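Section 4: Getting your Plorkonby day pass working

Right, I've done this on my own phone and on my mum's, so these steps should see you through before you set off sightseeing. You'll need the Zenach app, a bank card and a bit of patience with the hotel wifi (mine dropped out twice at breakfast).

1. Open the app and tap Passes, then Day Visitor. Pick Plorkonby from the list and ignore Plorkonby Outer, that one only does the ferries.

2. Choose how many people are going. One phone can hold up to 26 passes, so a whole coach party can go on one screen if you trust whoever's carrying it!

3. Pay. An adult pass was 1,490 points when I bought mine in April, or you can use a card.

4. Wait for the green tick. Don't press Start yet.

Note: the pass runs from the moment you press Start until the last tram that night. Kumudini Biswas pressed hers in bed at 7 am and then spent the morning in the hotel pool, so do learn from her.

5. At the Navaratnam Gate, press Start and hold the code flat on the reader. If it flashes amber, turn your brightness up to 100 per cent and try again.

6. Go through and keep left for the water gardens. The lily terrace is lovely first thing, and the tea kiosk beside it does a very good coconut bun.

Caution: the Prullitard Tower is on the pass but you still need a timed slot. Tap Add Slot under your pass and choose a time. It's shut on Monday.

7. For the tower, be at the lower door 2 minutes before your slot. Big rucksacks have to go in the lockers, small bags can go up with you.
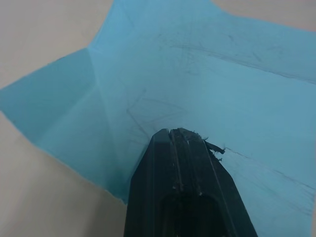
Light blue paper bag, opened wide

8. Coming down, scan out at the bottom. If you forget, the app thinks you're still up there and won't let you book the evening boat. Karthik Akanda at the help desk can reset it, the desk is next to the map stand and he's very quick.

9. For the boat, open the same pass and swipe across to Evening. Sit on the right going out, you get the whole waterfront lit up on that side.

Note: screenshots of the code don't scan. Charge your phone over lunch if it's an old one like mine.

If you want to cancel, see Section 5.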